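Bench notebook, sample kitchen, back counter
17 July 2025
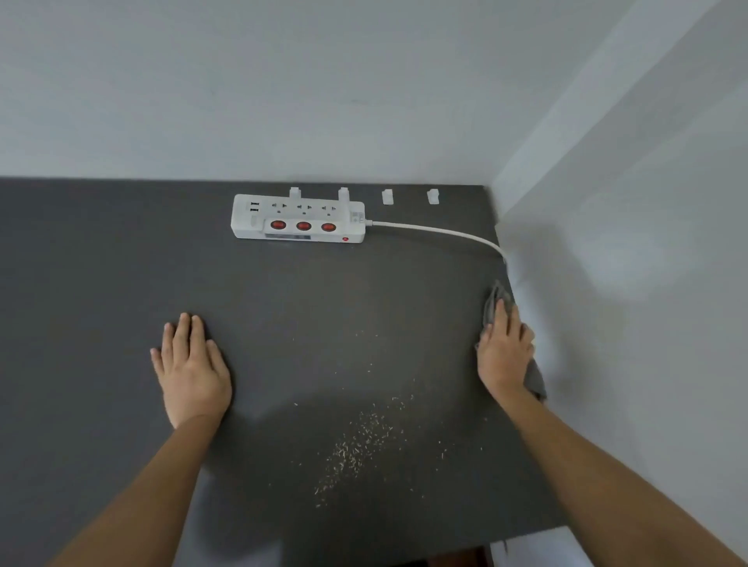 What gets the crumbs out of the gap at the side wall without pushing them further in?

A slightly damp cloth, folded over once and drawn along the gap toward you, after the loose stuff on top has been swept away from the corner. Wipe first and sweep second and you only feed the gap, as I have now learned several times over.

I'm writing this up at more length than a countertop probably deserves, but Abdelkrim asked me for it, and last December we had exactly the same conversation and neither of us wrote down a word. So, the dark counter. It is a lovely thing to work at and a terrible thing to keep clean, because anything pale shows up on it from across the room. Today it was little tan crumbs, a long trail of them through the middle and coming down toward the front edge. We had been breaking up the Vetard crispbreads for the texture trial (16 pieces per tray, and they do shatter!), so I'm fairly sure where they came from, though I won't swear there wasn't some toast in there too.

The order I'd like us all to try for the next while:

Switch off at the three red switches and unplug the strip at the wall before any cloth comes near the counter. Abdelkrim Younis is quite right to be strict on this one and I've stopped grumbling.

Move the strip off the counter altogether if you can, with its cord, and wipe it with a dry cloth only. Crumbs love to sit up against it.

Brush the loose crumbs toward the front and into the pan. Go away from the side wall, always.

Then the damp cloth, gray ones for counters please, the blue ones are for the sinks. One hand flat on the counter to lean on, the other working the gap. You do need to press a bit.

Dry everything off and wait 10 minutes before the strip goes back.

On cleaners: I had the Hostadine spray out this week and the Zerkau concentrate the week before. I diluted the Zerkau at 10 ml to 400 ml of water and liked it better, as it left fewer streaks on the charcoal, though the smell hangs on longer than I'd want near food samples. Plain warm water did nearly as well on crumbs, to be fair to it. I'd keep the spray for grease.

The cord is my other worry. It runs off the right end of the strip and goes down the very gap we're trying to clean, so the cloth catches on it and whatever falls in there has something to settle on. There are those little white clips along the back edge, and I wonder if we couldn't route the cord along the back wall and bring it down somewhere else. Jia do a flat gap strip in a 290 mm length that might close off the worst of the corner too. I haven't ordered one. I'd like somebody with a steadier hand than mine to measure the gap first, and we'd have to agree where the cord goes before we seal anything.

Abdelkrim thinks a bead of sealant would be simpler. He may well be right, but I remember the old counter and the black line that grew along it, so I'm leaning toward something we can lift out and wash.

Still to do: measure the gap at the front and at the back, find the narrow brush (last seen in the drawer with the thermometers), wash the used cloths, and tear up the next lot of crispbreads over a tray with a rim on it.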